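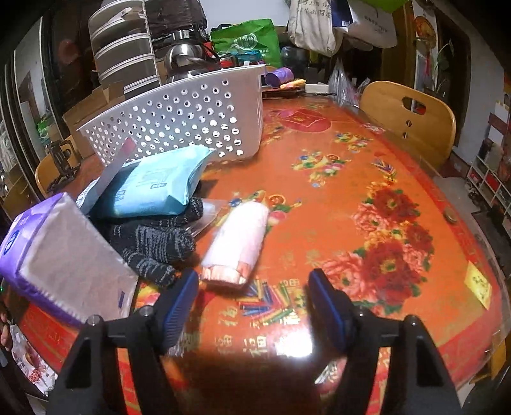

How to Fit a Bareback Pad

A bareback pad has no tree, so it gets treated like a blanket you can throw on any horse. It still needs fitting. I use a Rostel on my gelding and an older Brindon on the pony, and the steps are the same for both.

Before you start

Brush the back and girth area well and run your hand over both for burrs or scabs. Check the underside of the pad too. Hay works its way into fleece and stays there.

Placing the pad

Set it a few inches forward of where you want it, then slide it back so the hair lies flat. The front edge should clear the shoulder blade. Lift the middle up off the withers with two fingers before you touch the girth.

Doing up the girth

Buckle the off side first, then go around and take up the near side one hole at a time. Walk the horse in a small circle and check again. Most horses let out some air by then — mine is good for two holes.

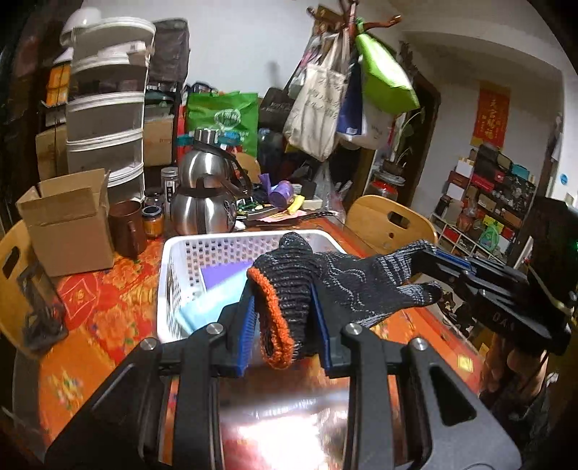
You should be able to slide your flat hand under the girth behind the elbow. If you are on the last hole on both sides, get a shorter girth. Odoi makes one in 2-inch steps that fits the Brindon buckles.

First ride

Use a mounting block. Pulling yourself up from the ground will roll the pad no matter how snug it is. Stay at a walk for 8 minutes, get off, and look at where the pad has moved. An inch back is fine. If it has slipped to one side, take it off and start over.

Do not add stirrups. Without a tree, the straps put all your weight on one narrow band across the spine.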